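Section 4: Placing the Washer and Preparing the Loading Area

Read this section before plugging in the machine. It applies to the Trusa front-loading washer, with or without the Bailly floor tray.

4.1 Choosing the spot

1. Pick a level area of floor. A hard floor is best. Low-pile carpet can be used for a dry display or for practice loading with the water off.
2. Leave enough room in front for the door to swing fully open.
3. Keep at least one side panel clear so you can reach the back of the machine without dragging it.
4. Set a chair or low stand beside the washer to hold the laundry basket. The seat should be wide enough that the whole base of the basket rests on it.
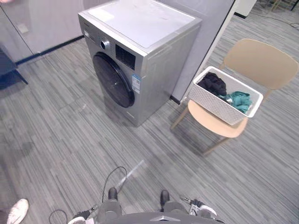
5. Push down on each top corner of the washer in turn. If it rocks, adjust the feet as shown in Section 3 and test again.

CAUTION: Do not run a wash cycle on carpet. Leaks can soak into the backing and the base of the machine may not get enough air.

NOTE: Leave the label on the front panel in place. The service desk may ask you to read from it.

4.2 Clearing the floor

1. Pick up loose items between the basket and the door, including socks, hangers and packing straps.
2. Move power cords and other cables back against a wall. Do not run them under the washer or under the legs of the chair.
3. Vacuum the carpet along the tile seams. Lint and grit collect there first.
4. Check that no carpet tile has lifted at a corner. Press lifted tiles flat, or replace them, before moving the washer across them.

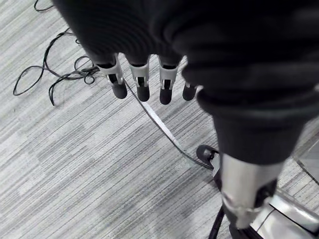

5. If the washer has to be shifted after this point, lift and walk it with two people. Sliding it will pull at the carpet and can bend the feet.

CAUTION: Never lift the washer by the door or the control knob.

4.3 Loading from the basket

1. Open the door and check that the drum is empty.
2. Take items from the basket one at a time and shake them out.
3. Place large items in first, then fill in with small ones. Stop when you can still fit a hand above the load.
4. Run a finger around the door seal to check for trapped cloth.
5. Close the door until it clicks.

NOTE: Do not rest a full basket on top of the washer. It can slip off during the spin.

Stevonura floor pads (part 189) and the Dakley leveling kit (part 300) are sold separately. For door seal care, see page 49. For error codes, see page 97.

Section revised 4 February 2022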